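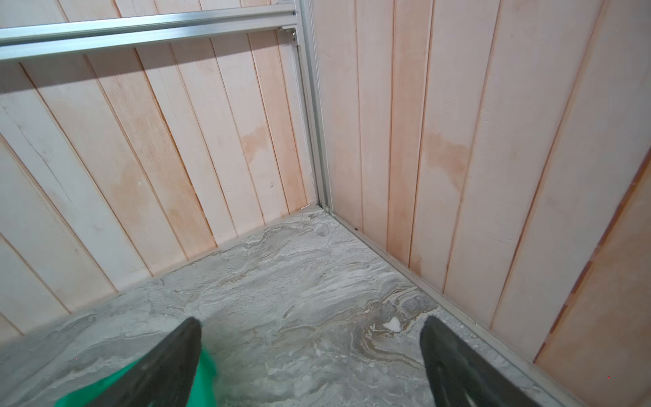

What is the best way to clean whitewashed plank walls and a marble-patterned top beneath them?

Use a soft cloth, barely damp, with a drop of mild dish soap, and follow the direction of the boards. Dry the corners afterward, as the joint between wall and top collects crumbs.

Posted by G_Zou, Facilities

r_taheri wrote:
Thank you. Our department was advised to use Fuchs wood cleaner on the planks every Tuesday. Is a weekly schedule appropriate?

Ladan.Abbasi wrote:
I would respectfully disagree with that advice. A whitewash finish wears thin under repeated cleaning. We treat our boards in December only and dust them otherwise.

G_Zou wrote:
I concur with Ms. Abbasi on the planks. The top is a separate matter and should be wiped daily.

b_simek wrote:
Our larger difficulty is storage. Members leave packets and cloths on the top, and it cannot be wiped properly. I recommend wire-mesh baskets hung from the rail with zip ties – they keep the surface clear.

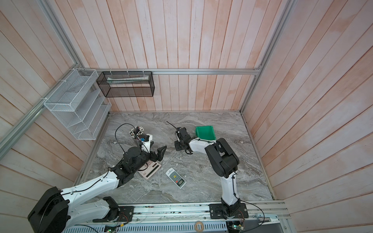

Two baskets are sufficient for a station of this size. Heavier supplies should be stored elsewhere.

Ladan.Abbasi wrote:
Zip ties are acceptable for light items. For anything heavier I would require metal hooks.

b_simek wrote:
The ties have served us well for five years – I see no need to replace them.

Contact the Illier Forum Office | © Illier | Back to top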